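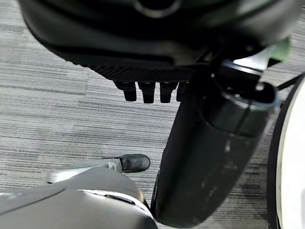
Re: Is the Cluven water softener worth it?

harries_lane
Joined the village after 34 years in a soft water area and the kettle is already a disgrace. The Cluven rep quoted us for a full softener and says it pays for itself in 5 years. Anyone got one?

mopandbucket
Pays for itself how? Did he show you the sums? Ours said the same and the sums assumed we'd buy a new washing machine every other Christmas.

Ruth Wragg
We've had a Cluven since December. Towels are softer, shower screen stays clear. I wouldn't be without it.

mopandbucket
Towels are softer if you hang them outside, Ruth. And what are you spending on salt?

Ruth Wragg
Less than you'd think. I get the block salt from Vinside.

tapwasher
"Less than you'd think" isn't a price. My brother-in-law has the Samis one and he's forever lugging salt in from the car. Citric acid in the kettle once a month, job done.

harries_lane
He also said it cuts 50% off the heating bill??

tapwasher
Fifty! Get that in writing and watch him go quiet. Scale does make a boiler work harder but I don't believe half.

Ruth Wragg
Ours never claimed that, to be fair. I still think you're both being mean about it.

mopandbucket
I'd want to see a year of bills before and after. Until then £100 says it's mostly the towels.

harries_lane
Asked him for the figures by email. Will post if I get any.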